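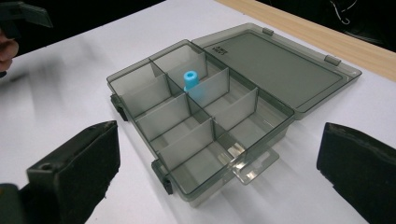 Sorting and Classifying, Week 3
Instructor: Rekha Mudaliar

Welcome back! Tonight is my favorite topic: how people decide what belongs with what. A good category has a clear rule, and everyone using it can apply that rule the same way.
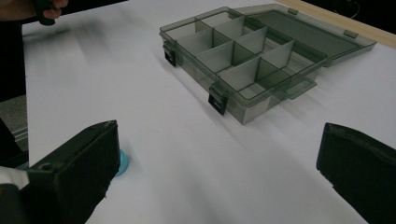 Take a library with 400 books. Sort by color and it looks great, but try finding a cookbook! Sort by subject and a stranger can walk right in and find one.
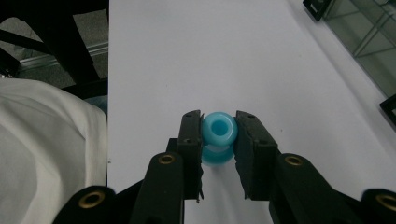

Overlap is where it gets fun. Is a whale book "animals" or "oceans"? Pick 2 of your own examples and bring them next time. Read up to page 170.

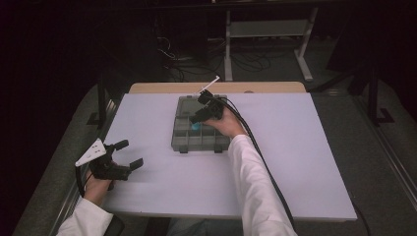 Gray organizer with a blue piece in one cell.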